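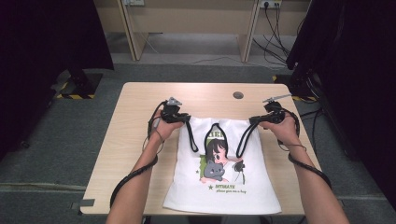

Shirt folding at the Flostitz bench, one hand-held gripper per hand.

The February collection for Vovik closed with 319 demonstrations of T-shirt folding, of which 300 went into training. The other 19 were dropped for gaps in the wrist pose track. Each demonstration is cut into segments at jaw closings and openings, and the policy predicts both jaw widths along with the two wrist poses. Earlier versions predicted poses only and closed the jaws on a threshold, which worked on towels and failed on shirts.

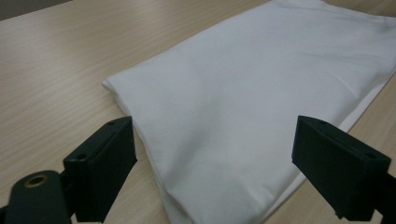 The second fold remains the weak point. A finger has to pass under a stack of layers without pushing it across the table, and the error in estimated height is larger than one layer of cotton. Lowering the approach angle helped -- missed grasps on the second fold fell to 43 in 770 trials. Most of those were partial grasps in which the top layer came up alone. 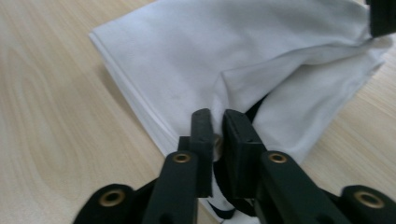 Begay, reading a draft of these numbers, objected that a missed grasp and a partial grasp should be scored separately, as a partial one can often be recovered by regrasping. The next Brillar report will split the two. Trials with thicker knits use the same segment rules and are scheduled for April.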